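Kamata maple board, large: six months of use

I bought the Kamata board in September to replace a plastic one that had gone furry down the middle. It came from Vamville, the kitchen shop near the station, and it was the last of the large size they had. I have used it most days since, and my view of it has changed a couple of times, so I waited before writing anything.

The board is made of maple strips glued side by side, a pale one next to a slightly darker one all the way across. The colour difference is gentle. In the shop I thought it looked a bit plain next to the walnut ones, but at home I prefer it. You can see what you are chopping, and onion skin doesn't vanish into the grain. There is no juice groove and no handle. Both faces are flat and you can use either.

Mine arrived dry. The leaflet says to oil it before first use and gives no idea how much. I put on one coat of Evar board oil, left it overnight, and in the morning it had all gone in. It took three coats before the surface stopped drinking it. If you buy the board, buy oil at the same time and allow a weekend. A smaller bottle will not be enough for the first go and the top-ups, so get the 600 ml.

Cutting on it is pleasant. It is a softer sound than bamboo, and my knives hold their edge noticeably longer than they did on the glass thing my sister left behind when she moved. Knife marks do show. After a month there was a patch of fine lines on the right-hand side where I do most of the work, and I sanded it lightly one Friday evening with fine paper and oiled it again. That took twenty minutes and got rid of nearly all of them.

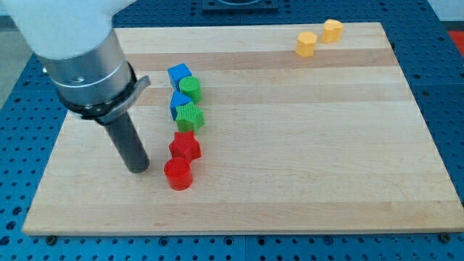
The weight is fine for me. I can lift it with one hand to scrape things into a pan, though with a full load of carrots I use two. Elsa Riihimäki, who shares the kitchen with me, finds it awkward because there is nothing to grip, and she has asked more than once why they couldn't cut a slot in the end. I agree with her there. A finger recess along each short side would do it and would cost them very little.

It slides. On a dry worktop with a damp cloth underneath it stays put, but on its own it creeps when you lean into a squash. The older Zarnus board I had years ago came with rubber feet, which held well, but it meant you could only use one side. I would still take the flat version and the cloth. A piece of that rubbery drawer liner also works and doesn't need wringing out.

Washing up is by hand only. I wipe both sides with hot soapy water, rinse, dry it with a towel and stand it on its edge. The one time I left it flat on the drainer it cupped a little by the next day, enough to rock. I turned it over, left it standing for two days and it went flat again. Bayu Chong had the same board split along a glue line after someone in his house put it through the dishwasher, so I wouldn't risk that even once.

Stains have been less trouble than I expected. Beetroot came out with salt and half a lemon. Turmeric left a yellow shadow which faded over a fortnight or so by the window. Garlic lingers. I have ended up keeping one face for onions and garlic and the other for fruit and bread, with a pencil dot on the edge so I know which is which. The pencil needs redoing after every few washes.

The strips are still tight. I have run a fingernail over every join and can't feel a gap, except at one corner where there was a slight ridge from new. Sandpaper took care of it. For the money I think that corner should have been caught before it was packed.

Good points: flat on both sides, kind to knives, easy to refresh, light enough to carry.

Bad points: no grip, slides without a cloth, useless leaflet, wants several coats of oil before you start.

Four out of five. I would buy it again in the same size, and I'd check the corners in the shop first.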